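Larkisico Daily Candles

Hello, and thanks for stopping by! Larkisico is a small, tidy collection of daily price candles for currency pairs, put together by Yavuz Akbulut and Fadime Uçar for people who like to draw levels on charts and want to check their levels against something a bit sturdier than memory. It started as a folder on Yavuz's laptop, grew into a shared drive, and finally got big enough that we had to write all this down.

What you get

There are 37 currency pairs in the set, one plain CSV file for each, and nearly 3000 daily rows in most of them. A few of the thinner pairs are shorter, and we left them short. Every row has these columns:

date: the trading day, written year first
open, high, low, close: prices as decimals
range: high minus low, worked out after rounding
color: white if the close is above the open, black if it is below, flat if they match
gap_flag: 1 if the open sits outside the day before's range, otherwise 0

The trading day closes at 5 p.m. New York time. Please do check this before you compare our candles with the ones on your own platform (a lot of the mail we get comes down to a different closing hour, and a high or low can easily land on the other side of the line).

The levels file

levels.csv holds the support and resistance zones that Fadime marked by hand, going pair by pair over one long February. Each zone has an upper edge, a lower edge and a touch count. A touch means the high or low came inside the zone and the close stayed out of it. Zones with fewer than 4 touches were dropped. You may well disagree with where she put some of them, and Yavuz does too, so feel free to draw your own and ignore hers completely.

Loading it

Any spreadsheet will open the files. If you use our little Elta script, point it at the data folder and give it a pair name in capitals:

elta load --pair EURUSD --average 20

The last option adds a moving average of the close over that many days. Leave it out if you want the bare candles.
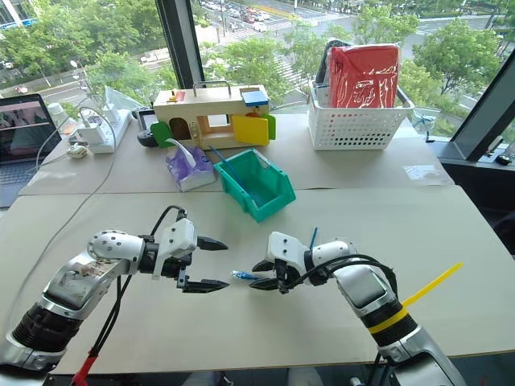
Two arms over the tabletop, left gripper open.

Known problems

Holiday sessions are patchy. Some pairs have a very narrow candle on those days and others have no row at all.
The yen pairs are rounded to fewer decimals than the rest, so the flat color turns up more often than it should.
The Lilach release had the gap_flag column shifted down by one row. If you downloaded that one, please fetch the files again.

Using and sharing

Use the data for study, teaching or your own tinkering, and mention Larkisico if you publish something with it. It isn't trading advice, and we would hate for anyone to size a position from a CSV file. Corrections are very welcome! Send the pair, the date and the value you think is right, and Fadime will look at it when she does the next round of fixes.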